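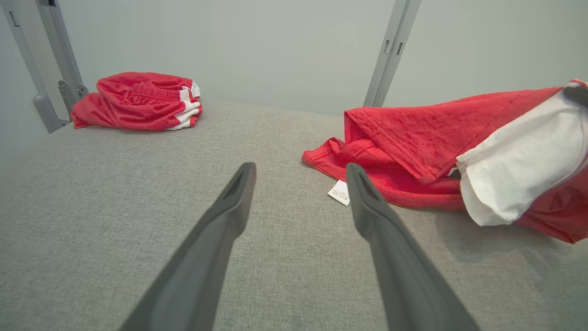 Figure 1. Gripper fingers over the fabric-covered work surface.

6 min read

3.2 Training posts and later career

Records were available for 343 psychiatrists who had entered higher training at the Rosville and Vasville hospitals. Part-time training was coded from the post title and, where the title was unclear, from the payroll entry. Murín and Memon coded the records separately, and Vlček settled the cases on which they differed.

Doctors who had worked in general practice before moving to psychiatry were more likely to train part-time. Most gave child care as the reason on the application form, although the older Vasville forms had no space for a reason and those entries were left blank. Time spent in general practice was counted toward training at Rosville but not at Vasville – a difference that makes the raw lengths of training hard to compare. We therefore report time in psychiatry posts only.

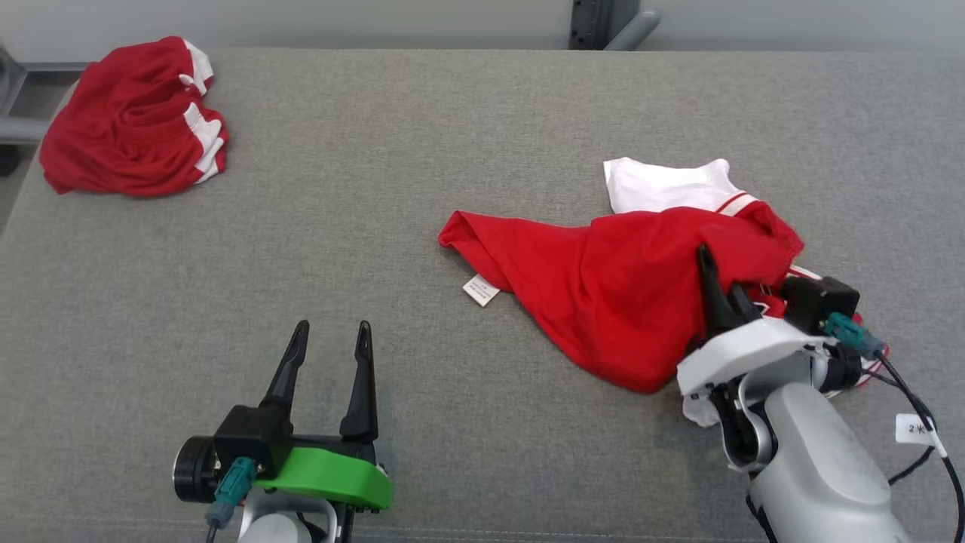 Figure 2. Two red garments on the gray work surface.

The Krajčí register lists 1,507 senior appointments over the same period, of which 772 could be matched to a training record at any hospital. Matching was done by license number. Changes of surname caused few problems for this reason, but doctors who had trained abroad were often missed.

Part-time trainees reached a senior post later than full-time trainees. Once in post, they were as likely to hold a teaching role, and they stayed longer with their first employer. Gajdoš and Rahimi reported a similar pattern for learning disability services, using a smaller sample and a shorter follow-up. We did not have enough learning disability posts to repeat their analysis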